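Forums > Action RPGs > Florkberg > Quest Help

Stuck in the Florkberg cistern, water level won't drop

Dwynwen Voyle

Ok so I'm in the cistern under Florkberg, second visit, the one where you come back with the bell hammer. Pulled the lever in the east room, got the cutscene with the monks, water goes down in the big hall. Fine. Then the gate to the lower stair is still shut and the hall is half full again when I walk back in. Tried it maybe four times now. Reloaded, same thing.

Level 12, have the hammer, the lantern, both boots. Did NOT do the ferryman quest because I killed the ferryman by accident in chapter one (he looked like a bandit, sorry). Is that it? Am I locked out? Really dont want to start over, I've got every map piece up to here.

Playing the PC version with the January 2024 patch, no mods. Save is right outside the east room so I can test anything quick.

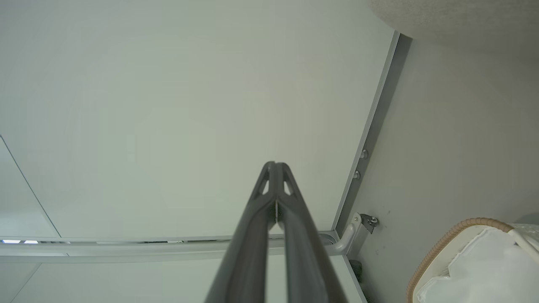
Jericho Evangelista

Ferryman has nothing to do with it, you're fine. He only matters for the Sellbridge ending and one hat.

What's happening is the lever is on a timer. Cutscene makes it look permanent but it isn't, not until you've broken the two plugs in the north channel. Until then the hall refills every time you load a new room. So:

Pull the lever. Skip the cutscene, the timer runs during it (yes really). Go left out of the east room, not back through the hall. There's a crawlspace behind the barrels, you need the boots. Comes out over the north channel. Hit the first plug with a charged swing, an uncharged one just makes the noise and does nothing. Second plug is further down on the same side, past the eel. Ignore the eel.

If you hear the bell twice you got both. Then the hall stays down for good and the gate's open.

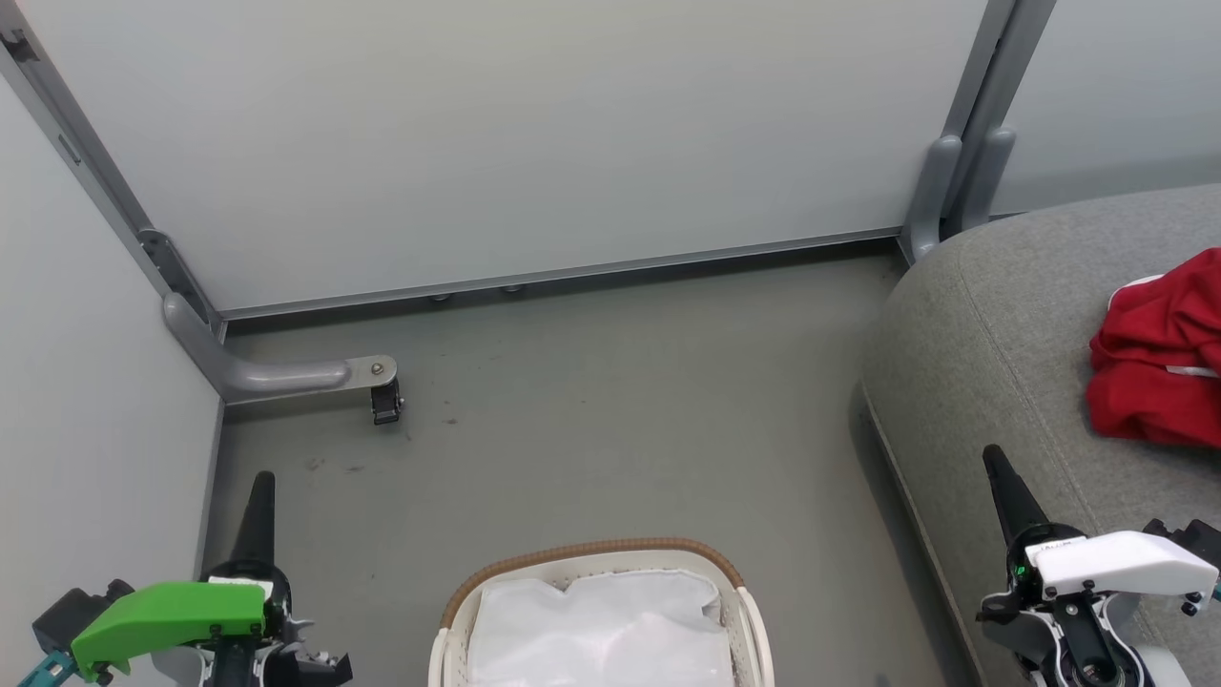

Couple other things while you're down there. The chest on the ledge over the gate has the second half of the tide charm and you can only reach it while the water is UP, so grab it before the plugs or it's gone for the rest of the game. I missed it on my first run and had to do the boss with no charm, took me an entire evening. Also save your oil. Lower stair is dark the whole way and the vendor at the bottom charges 200 for one flask, which is robbery.

Boss after the stair is weak to the hammer in phase one and basically immune in phase two. Swap to the short blade when he drops the mask. Don't stand in the corners, the wave hits them twice.

Efren Soriano

Just look up a walkthrough? Cistern is in all of them. I don't remember any timer, I pulled the lever and walked through, took me 2 minutes. Might be you're on hard.

Also the game's kind of overrated after chapter 3 imo. Cimside was better and it had an actual map screen.
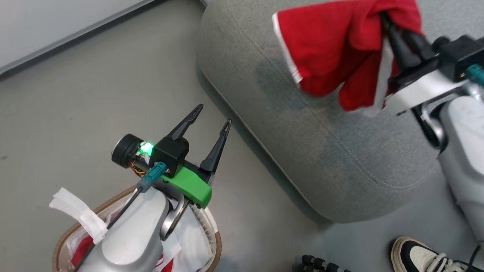

1 min read

Stellan Söderlund

Jericho is right about the plugs, and Efren probably played before the patch. The old version had the lever stay down after one pull, people were skipping the whole north channel, so they changed it in the May update and then again in the latest one. Most walkthroughs are still written for the old way. That's why none of them mention it.

One correction, the timer doesn't run during the cutscene anymore. Tested it last night on a fresh save, watched the full thing with the monks and still had plenty of time to make the crawlspace. It does run while you're in the inventory though! So equip the hammer before you touch the lever. Opening the menu halfway to swap boots is what kept killing it for me.

If the crawlspace is blocked for you (happens on some saves, the barrels respawn stacked) go back up to the surface, sleep once at the inn, come down again. Barrels reset. You don't lose anything except the fish in your bag if you've got any, they spoil.

About the tide charm: you can get it later. There's a diver in chapter 7 who sells the missing half if you give him the silver hook from Sellbridge. Expensive and the hook is a pain to find, so yeah, still better to take the chest first. But it's not gone forever.

Re the ferryman, he does do one more thing, if he's alive he'll carry you across the lake past the second toll. Without him you pay it or fight the toll keepers, and the keepers drop good arrows, so no great loss. I always fight them.

Dwynwen Voyle

It was the menu!! I was swapping to the hammer after the lever every single time. Got both plugs, two bells, gate's open. Got the charm too, had to swim back round for it before the plugs, the eel bit me twice. Going down the stair now with one flask of oil so wish me luck. Thanks Stellan and Jericho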